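设备与预算通讯：移动抓取平台采购进入第二阶段

2020年2月10日

本期只谈一件事：家居环境移动抓取平台的采购安排。需求说明书第二稿已发给各组，意见截止时间见内网通知。以下为要点摘录，完整条款以说明书正文为准。

一、现状

目前的抓取实验以仿真为主。仿真环境由Zirnus小组维护，包含客厅、走廊、楼梯口等若干户型，机器人模型为轮式底盘加前伸夹爪。去年下半年起，任务脚本从桌面抓取扩展到家具周边取物，即目标物落在座面、层架或地面，底盘需自行选择停靠位置。仿真侧的算力和存储已在上一年度预算中解决，本次不再列支。

实体平台的情况不同。现有一台旧底盘，控制器已停止供货，备件靠拆机维持。夹爪为早期自制件，指垫磨损后重复定位误差偏大，标定结果保持不了一个完整的实验周期。Asif Usmani在上次设备会上提出，继续修旧的费用按两年累计已接近一台新底盘的入门报价，建议停止投入，转为整机采购。会议采纳了这一意见。

二、采购范围

本次采购分为四个包：

A包：轮式底盘，含驱动、电池、充电座及急停回路。
B包：前置夹爪总成，含指垫、固定件及备件。
C包：视觉定位附件，含基准标记板、相机支架与标定工具。
D包：安装调试、培训及质保延长。

A包与B包可以合并投标，也可以分开。分开投标的，须提供机械接口图和通信协议说明，由我方核对后方可进入评分。C包金额小，走零星采购流程，不单独招标。D包随A包授予。

三、仿真与实物的对应关系

说明书第二稿改动最多的是这一节。第一稿只写了“与现有仿真模型兼容”，几家供应商询问兼容到什么程度，答复口径不一。第二稿改为列出必须一致的项目：夹爪相对底盘的安装位置、指垫外形与排列、基准标记的位置和朝向、轮径与轮距。其余外观件不作要求。

仿真任务中典型的一类是沙发旁取物。底盘沿地板靠近沙发，夹爪需在底座附近作业，留给指垫的横向余量很小。选型时若夹爪外廓尺寸增大，这一类任务最先受影响。

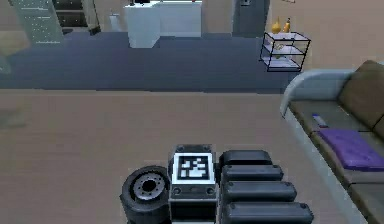 仿真客厅：夹爪靠近沙发，机身顶部为方形基准标记，座面上有紫色坐垫，后方地毯上为三层架。

供应商应按上述工况提交一份可达性说明，注明夹爪在贴近家具底座时的最小间隙、指垫最低离地高度，以及底盘在此位置能否原地转向。只给出空旷场地指标的，该项不计分。

地面材质也需要考虑。仿真场景里硬质地板与地毯相邻，真实住宅中交界处往往有高差或压条。第二稿要求底盘能在硬质地面与短绒地毯之间双向通过，通过时夹爪不得触地。楼梯不属于通行范围，但要求具备防跌落检测，检测失效时底盘应停车并保持制动。

四、候选方案

截至目前收到三家供应商的书面资料。

Molberg：提供底盘与夹爪整机。接口开放程度较好，驱动程序附源代码。不足之处是夹爪指垫为专用件，更换须向原厂订货，备件价格未在报价单中单列，已要求补充。

Somo：仅投A包。底盘尺寸最小，适合狭窄通道，但顶部承载面积有限，加装相机支架后重心偏移的影响需供应商给出计算书。电池为可拆卸式，便于连续实验。

Jafri：投A包和B包，可分可合。夹爪固定孔位可按我方图纸加工，与仿真模型的对应最直接。交货周期最长，且首批培训须到对方工厂进行，差旅费用应计入总价比较。

以上为资料审查阶段的记录，不代表评分结果。三家均未做现场演示。

五、预算构成

预算按全生命周期编制，不只看购置价。科目如下：

购置费：A、B两包的设备价款，含税含运。
备件费：指垫、轮胎、电池及易损紧固件，按两年用量计。
标定与计量：标记板制作、标定场地准备、年度复测。
软件维护：驱动更新及仿真模型同步，按人时折算。
场地改造：充电位布线、防护围栏、地面过渡条。
预备金：用于接口变更及汇率波动。

备件费容易低估。Harvey Charbonneau整理了旧平台的维修台账，编号到1163为止，其中指垫、轮胎和紧固件更换占了多数条目，电控故障次数少但单次费用高。这份台账已作为附件随说明书下发，供各组估算自己项目的消耗量。请勿直接按条目数平均，旧平台各阶段使用强度差别很大。

软件维护一项过去没有单列，实际工时由各课题分摊，结果是模型更新滞后，实物换了指垫而仿真仍用旧外形，前后数据无法直接比较。本次起单列，由Zirnus小组统一登记。凡实物尺寸有变更，应先提交变更单，仿真模型同步后再恢复实验。

场地改造费用尚未定稿。测试间拟布置一处模拟客厅，家具包括沙发、开放式层架和柜体，尺寸参照仿真场景，品牌和颜色不限。家具按低值品报销，不占设备预算。地毯边缘的固定方式由安全组确认。

六、评分与验收

评分采用综合评分法，技术部分权重高于价格部分。技术评分共17项，分布在机械、控制、安全、文档和服务五个类别，明细见说明书附表。文档类新增一项：供应商须提供可直接导入仿真环境的几何与惯性参数文件，只提供渲染外形的不计分。

验收分两步。第一步为到货检查，核对清单、外观、急停及充电功能。第二步为任务验收，在模拟客厅内执行一组取物任务，任务清单与仿真侧使用的清单相同，目标物包括小型盒状物、遥控器一类的长条形物品和轻质摆件。玻璃及陶瓷制品不列入首轮验收。任务验收的通过标准由评审组在开标前封存，开标后不得修改。

付款节点与验收挂钩。到货检查合格后支付首期款，任务验收合格后支付二期款，质保金在质保期满后结清。供应商要求调整付款比例的，应在投标文件中写明，口头约定无效。

七、进度

二月完成需求说明书定稿及预算申报。随后发布招标公告，答疑期内所有问题书面提交、书面答复，并抄送全部投标方。计划五月完成合同签订。到货时间视中标方案而定，场地改造应在到货前完工。

如预算批复低于申报额，削减顺序为：先取消D包中的质保延长部分，再将场地改造分两期实施。B包备件数量和软件维护工时不在削减范围内。

八、需各组配合的事项

1. 核对说明书附表中的任务清单，标注本组必须执行的任务及对应的夹爪开口要求。
2. 填报未来两年的设备使用时数，按实验、标定、空闲三类分开。
3. 仍在使用旧底盘的课题，提交停用日期。未提交的按不再使用处理，旧设备将整体报废，可用电池移交储能实验室。
4. 对C包标记板尺寸有特殊要求的，附图说明。更改尺寸会影响识别距离，须同时给出所用相机的型号和分辨率。

意见请统一填在说明书第二稿的批注栏内，邮件正文中的意见不单独汇总。技术条款联系Asif Usmani，台账与备件联系Harvey Charbonneau。

附件：需求说明书第二稿；旧平台维修台账；预算科目模板；使用时数填报表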